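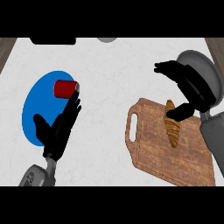
The simulated kitchen counter, with a can for the left hand and a croissant for the right.

Search this site Go

Hand trials: your questions

Which hands are you comparing?
Two so far! The Stolton is a black, many-fingered, human-style hand, and the Nalter is a plain two-finger gripper that I've used for years (and am probably a bit too fond of). I swap them on the same pair of simulated arms, so the only thing that changes is what's on the wrist.

Why do it all in simulation?
Mostly money, I'll admit. I can run 200 tries overnight and only get cross with my laptop. Benoît Rey in Pruvilley is setting up the real arms, and I hope to join him in February with a shortlist of settings.

Why a can and a croissant?
They ask for such different things. A can on its side wants to roll, so the fingers have to come in together. A croissant is an awkward curved lump, and I stop the run if the squeeze goes over my limit – I've had a lot of flat pastry otherwise!

Do both arms move at once?
Yes, on one controller. I tried 2 separate ones and they drifted out of step, which drove me up the wall.

Which hand is winning?
The Nalter is quicker to set up and I still reach for it with boxes. For round things I like the Stolton more, but its thumb took me 13 goes to tune and I'm still not happy with it.

Can I have your settings?
Of course, just leave a comment and say which arm you've got. The thumb values will change again, so check the version note before you copy anything across.

1,048 shares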